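February
By Plurkotmont Press Office
Last updated: 9:40 a.m.
1 min read

Plurkotmont to Open Paper Sculpture Show in Hivdale

Plurkotmont will present 23 hanging paper works by the Lerkosico studio at its Hivdale gallery this spring. The series, titled Ngui, took three years to complete. Admission is free. A printed catalog will be sold at the front desk.
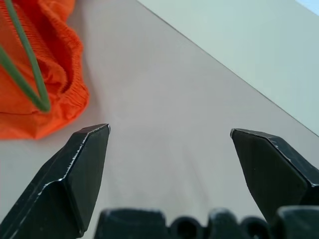
One reader wrote in to ask whether the gallery would stay open on spring evenings, as it did for the last show.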